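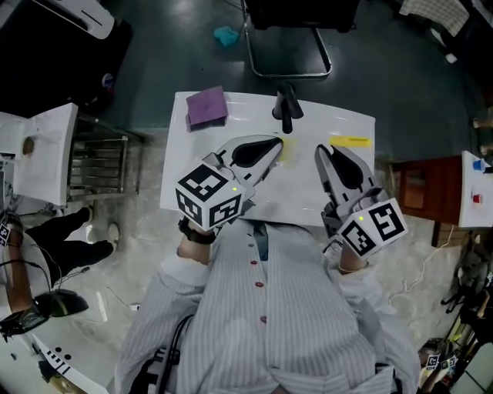
Jostex Hand Grippers, Six Months In

I manage a small laundry and linen service, so I am the person who signed for these. The Jostex set is a pair of grippers you hold, one per hand, with marker cubes on top. Staff do their ordinary jobs with them, and the recordings go off to teach the folding arm we have on order from Bech.

Comfort first. The handles are fine for 15 minutes. After that your thumbs start composing letters to management. Chantelle Ntuli, our fastest folder by a mile, went from a napkin every few seconds to something closer to origami under anesthesia. She now holds the house record of 18 napkins in a session and would like it struck from the books.

The fingers hold cloth well, though thin hems slip. The green lights are easy to see while you work. The manual is not easy to anything.

What changed for the crew is mostly the schedule. Two hours a day went from folding to teaching folding, and I had to raise the pay for those hours before anyone would volunteer twice. Vaughn Ruiz-Ortega asked whether he was training his replacement. I said he was training his coworker – he asked if the coworker would be covering September.

At $2000 the pair, I'd buy them again, with padded handles. Three stars out of five. Chantelle gives them one.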